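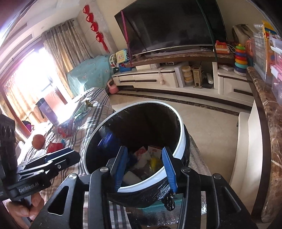
両手作業「卓上のゴミをゴミ箱へ」、箱の真上でグリッパを開いた姿勢

ハンドヘルド作業雑談板 > 手順・規約 > 【Larkska指針】ゴミ箱タスクの「離す高さ」、みんな守れてる?

投稿者:yohaku_note
Torportの下請けで家庭内の収録をやってます。手順書はLarkskaの指針がほぼそのまま降りてきていて、ゴミ箱タスクの項にこうあります。

「対象物は容器の縁より下で離すこと。離したあとグリッパを全開にし、縁の上まで垂直に戻してから次の動作に移ること」

文章としては大変美しい。で、うちの箱は口が広くて底が深い丸型で、黒い袋が外側に折り返してかけてあります。縁より下に指を入れると、袋が指先のパッドにくっついてきて、引き上げるたびに袋ごと一緒に帰宅しようとするんです。ティッシュを捨てに行って、袋を連れて帰る。学習させたい動作がこれでいいのか、かなり疑問です。

縁の上で離すのは指針違反になりますか。それとも黙ってやって黙って通すのが大人なんでしょうか。

投稿者:kakuhan_taro
違反です。はい次の方。

投稿者:kakuhan_taro
冷たすぎたので補足。縁の上から落とすと、軽い包装は縁に当たって外に出ることがある。それが混ざると検収側で「成功」と「成功っぽいもの」の仕分けが発生して、その仕分けをするのが自分です。縁の下で離してください。お願いします。

投稿者:minato_kensyu
検収側の人がいる板だった。みんな姿勢を正せ。

自分は袋の折り返しを深めにして、余りを外側で結んで留めてます。写真の人も右の指先の下に結び目が見えるから似たようなことをしてるんじゃないかな。内側がぴんと張ってるだけでかなり違う。結び目の位置は指針に書いてないので、各自の美意識で。

投稿者:yohaku_note
結んでます。美意識はないです。

投稿者:nijimi
横から。高さの話より、私は箱の中が暗すぎるほうが気になる。黒い袋だと底が真っ暗で、赤い包みとか黄色いのは見えるけど、濃い色のものを離したら消えますよね。Whitfieldのチェックリストには「容器の内面は対象物と明度差のある色とする」と書いてあって、うちの現場は白い袋に統一しました。

ちなみに白い袋にしたら今度は白いティッシュが消えました。規格というのは問題を引っ越しさせる技術らしいです。

投稿者:kakuhan_taro
引っ越し先がうちの検収室なんですよ、いつも。

投稿者:sunaba_riku
袋の色を統一するの、反対です。一般の家で使うロボットの話をしてるのに、一般の家にある袋を禁止してどうするんですか。黒い袋の家は黒い袋で録ればいい。窓がまぶしい家はまぶしいまま録ればいい。きれいに整えた部屋だけで覚えたら、本番で最初の西日に負けますよ。

投稿者:nijimi
それは分かるんですけど、ばらつきを入れるのと、見えないものを録るのは別の話です。指先が何を離したのか人間が見ても分からない記録を、機械に見せて「察して」は無理がある。

投稿者:sunaba_riku
察してほしいとは言ってないです。深い箱の底まで見える必要がないと言ってます。縁を越えたところまで見えていれば、離したことは分かる。底の中身は箱の問題で、手の問題じゃない。

投稿者:nijimi
じゃあ縁の下で離す根拠も怪しくなりますね。見えないところで離せと書いてあるんだから。

投稿者:sunaba_riku
そこは……はい。

投稿者:minato_kensyu
珍しく議論が前に進んだ音がした。

投稿者:hako_no_fuchi
名前で選ばれた気がするので書きます。縁の話です。

指針の原文を書いたのはHollis Hollowayという人で、改訂履歴の注記に「縁の下」の目安が載ってます。縁から6 cm下。それより深く入れろとは一言も書いてない。現場に降りてくる途中でこの数字だけ落ちて、「できるだけ深く」みたいな民間信仰に育ってるのをよく見ます。

6 cmなら指先のパッドが隠れるかどうかくらいなので、袋に触る前に離せる箱も多いはず。口の広い箱なら真ん中を狙えばもっと楽です。

投稿者:yohaku_note
うちの手順書に6 cmはどこにもありませんでした。代わりに「十分に深く」とあります。十分に深く。哲学の授業か。

投稿者:kakuhan_taro
検収の基準表には載ってます。作業者側に載ってなくて検収側に載ってるの、だいぶ嫌な構造ですね。今気づきました。上に言います。

投稿者:tonari_no_arm
もう片方の手の置き場はどうしてます? うちは「使っていない側のグリッパは画角の端に静止」と言われてるんですが、捨てる瞬間につい箱の上に寄ってくるんですよ、左手が。応援に来るみたいに。

投稿者:yohaku_note
来ますね、応援。写真でも左から箱のほうを向いてるのがいるでしょう。うちの指針では「2台の指先が同じ容器の口に同時に入らないこと」だけで、近くにいるのは許されてます。

投稿者:tonari_no_arm
うちのほうが厳しいのか。静止と言われると余計に動くんですけどね、人間の手って。

投稿者:minato_kensyu
静止は4秒が限界という説を推します。5秒目から指が考えごとを始める。

投稿者:oya_mo_shokuin
別件で恐縮ですが、卓上に食べ物とゴミが一緒に載ってる場合の扱い、規約でちゃんと決めてますか。写真でもテーブルに赤っぽい果物があって、その隣に赤い袋ものがある。どっちも赤い。作業者は迷わなくても、記録のラベルには誰かが「捨てる対象」と「捨てない対象」を書かないといけないわけで。

うちは収録の前に対象物の一覧を紙で作って、載ってないものは触らない決まりです。以前、家の方がまだ飲むつもりだった飲み物を丁寧に、とても丁寧に、縁の下で離した人がいたので。

投稿者:sunaba_riku
縁の下で離したのは偉い。

投稿者:kakuhan_taro
検収は通りますね、それ。

投稿者:oya_mo_shokuin
通ったから問題になったんです。

投稿者:nijimi
一覧方式は賛成。ついでに中身の入った包みと空の包みも区別して書いてほしい。見た目で区別がつかないので、一覧にないと検収側は永遠に分からない。Deronの入力画面に備考欄があるから、そこに書くだけでも助かります。

投稿者:sunaba_riku
Deronの備考欄、保存すると改行が全部消えませんか。

投稿者:nijimi
消えます。一行の詩だと思って書いてください。

投稿者:hako_no_fuchi
もうひとつ、家で録るなら背景のほうも規約に入れたほうがいいです。テレビは電源を切る。うちでは必須にしてます。切っていても画面は黒い鏡なので、人が映り込む位置なら角度を変える。書類は伏せるか、しまう。玩具や飾りはそのままでいい。

投稿者:sunaba_riku
書類は同意。玩具を残すのも同意。初めて全面的に同意した気がして落ち着かない。

投稿者:minato_kensyu
玩具は残してあげてほしい。積み重ねる輪っかのやつとか電話のやつとか、あれがあるだけで「ああ家だな」となるので。全部片づけた部屋の記録は、引っ越し当日にゴミだけ捨ててる人みたいで寂しい。

投稿者:yohaku_note
まとめは苦手なので、明日から自分がやることだけ書きます。

離す位置は縁から6 cm下、口の中央。深追いしない。
離したら全開にして、まっすぐ上に戻る。袋がついてきたら止めて録り直し。
対象物の一覧を先に作る。果物は捨てない。
左手の応援は近くまで。口には入れない。
袋の色は家のまま。ただし底が見えないときは備考に一行で書く。

最後のはnijimiさんとsunaba_rikuさんの中間を取ったつもりです。

投稿者:nijimi
中間というか、私が負けてませんか。

投稿者:sunaba_riku
備考を書く手間が増えたので、こちらも負けです。

投稿者:kakuhan_taro
「袋がついてきたら録り直し」だけ待って。戻す途中でパッドから自然に外れたものまで録り直されると、1軒で200本の予定が終わらない。袋の口の形が変わって次が入れにくくなったら録り直し、それ以外は続行でいいです。基準表もその書き方です。

投稿者:tonari_no_arm
その基準表、作業者にも配ってくれませんか。

投稿者:kakuhan_taro
8月7日の改訂で、作業者版にも同じ数字を入れることになりました。6 cmも静止の条件も載ります。「十分に深く」は削除です。

投稿者:yohaku_note
ありがとうございます。好きだったんですけどね、「十分に深く」。

投稿者:oya_mo_shokuin
対象物一覧のひな形も入りますか? うちのを出してもいいです。飲み物の欄だけ妙に大きいですが。

投稿者:kakuhan_taro
ください。大きいままで。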